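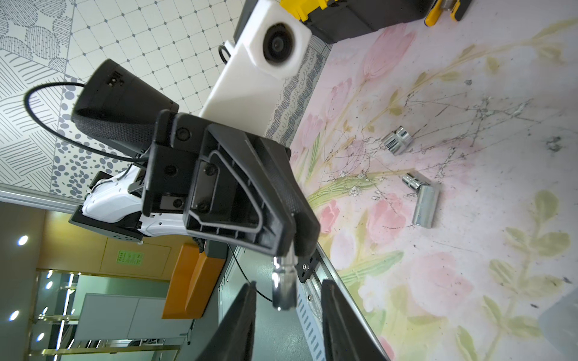 Right wrist view, chrome socket in the fingers, two more sockets on the mat.

June, a little after lunch

Money first, so that whoever picks this up next doesn't have to dig for it. There is 687 left in the small equipment line after the cable order cleared, and it has to carry us until the new budget opens. I was hoping for more than that, and I went back through the receipts twice in case I had booked something wrong, and I hadn't. So the list below is written with that number taped to the monitor.

What I'd like to settle in this entry is fingertips, the mat, and whether we put our names down for a second wrist camera now or wait. Necati Ertürk wants the camera and has a good case for it (he always does!), but I keep coming back to fingertips. We ask those two fingers to hold polished round metal all day long, and every supplier I talk to gives me the same sympathetic noise when I explain that.

Fingertips. Two quotes in hand. Jestovier sells a padded tip with a soft rubber face, sold in packs of 12 only, which is more than we need for one bench but would leave us a nice cushion of spares. Delivery is quick and the person on the phone was lovely and didn't hurry me. Başaran would cut us a set from our own drawing, with a shallow V down the inside face, and they're happy to do a small run. The V appeals to me a great deal for anything cylindrical. The trouble is that a V sized for a narrow socket rides up on a fat one, and we would be paying for a second drawing before we'd learned much from the first. Ataberk Sönmez offered to print a few V shapes over at Fultville so we could try them before spending anything, and I said yes please before he'd finished the sentence. He'll need finger dimensions from me. I've promised them by tomorrow and am writing that down here so I can't wriggle out of it. 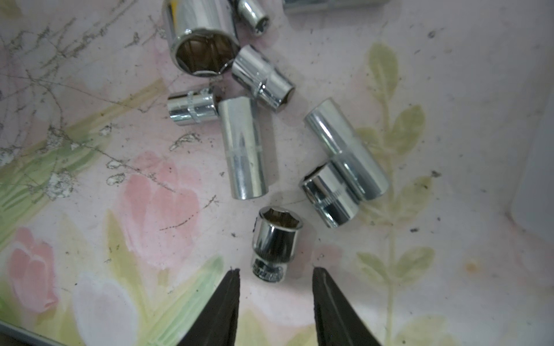
Size range is really what the whole finger question hangs on. If we only ever worked with the long deep sockets I'd order the V tonight and go home. They're slim, they have a decent length of barrel to grab, and they lie where you put them more or less. The short ones with the knurled band are another matter, and then there's the very large one, which I suspect is simply outside what any sensible fingertip will manage lying on its side. My feeling is that we should agree with Necati to buy for the small and middle sizes and let the big one be a stretch goal, to be gripped by the rim or left alone. Buying a tip that is mediocre at everything would be the easiest way I can think of to spend the money badly.

I also want to put in a word for the dull option, which is a roll of thin grippy tape and an afternoon. We had tape on the old bench and it wore through at the corners, but it cost next to nothing and you could tell within the hour if a surface was going to help. I've set aside 40 for tape and adhesive so we can run it side by side with the printed shapes. If tape wins I will be a little embarrassed and very pleased.

Mat. The flowered one has had a hard life and the printed layer is chipping off in places, with scratches on top of that. I'm fond of it, and the pattern makes a nice busy background, so I'd like to stay with something printed and soft in color. Questions for the replacement: is the print under a clear layer or sitting on the surface, can it be wiped down with the ordinary cleaner, and will they sell us an extra at the same time so the next swap matches? I'd rather pay for a tougher mat once than keep buying the cheap kind and pretending it's a saving. Asked Betcombe for a sample swatch. They do floor coverings as a sideline to the framing stock, and they were kind enough to say they'd put one in with the next parcel.
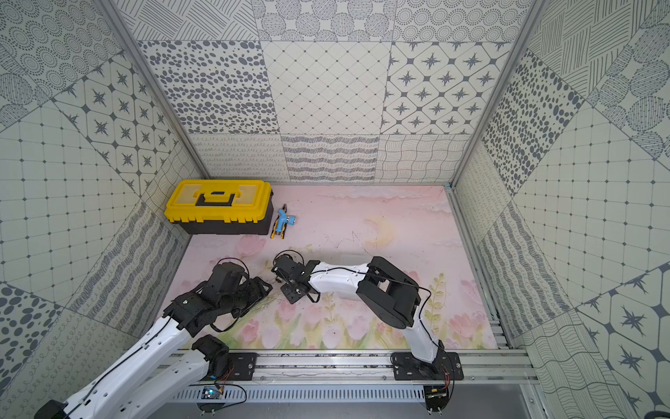 Rail and framing next, and this is the part of the plan I'd most like other eyes on. Betcombe can supply a longer extrusion with the same sort of groove, and the idea was to space the arms farther apart so the elbows have more room when both are working the middle of the mat. I went and stood at the bench for a good while with a tape measure before writing this, and I've cooled on it. The rail already spans nearly the full width of the floor, so a longer one means moving the posts too, and then the patterned panels don't meet at the corners, and before you know it we've bought a whole new enclosure in installments. The toolbox is a far cheaper place to find room. It sits up against the back wall on the mat, with the pliers (or wire strippers) next to it, and if we gave it a shelf elsewhere we'd have all that floor to use without buying a single length of aluminum. A small wall shelf comes out of general supplies and doesn't touch our line at all. I like that very much.

While I'm on the base plates, the little boards down by the rail have their wires out in the open. I'd like a pair of plain vented covers on the list, low priority, maybe something Ataberk can print when the machine is idle. Must not block the connectors. Necati pointed out last time that anything we screw down there has to come off with one tool, and he's right, so captive screws if we can.

Camera. My proposal is to wait. The wrist views we have are good enough to judge a fingertip by, and a new camera now would mean redoing the calibration in the same stretch as the finger trials, and then if the numbers move we won't know which change to thank for it. Necati, I know you'll read this and sigh. Please write your side underneath and I promise to read it with an open mind and a cup of coffee. If the padded tips turn out unnecessary there may be enough left to have the conversation again.

Order of doing things, as it stands this afternoon:

Finger dimensions to Ataberk.
Tape and adhesive, order today.
Ask Jestovier whether they'd part with a sample pair.
Ask Başaran how long their quote stays good.
Swatch from Betcombe, then decide on the mat.
Shelf request to general supplies, toolbox and hand tool to go on it.
Covers for the boards, whenever.
Longer rail, parked.

One more thing while it's fresh: the quote from Başaran leaves out shipping, and the one from Jestovier includes it, so don't compare the bottom lines directly like I did this morning. I've penciled the corrected totals on the back of the printouts, and both are in the blue folder on my desk.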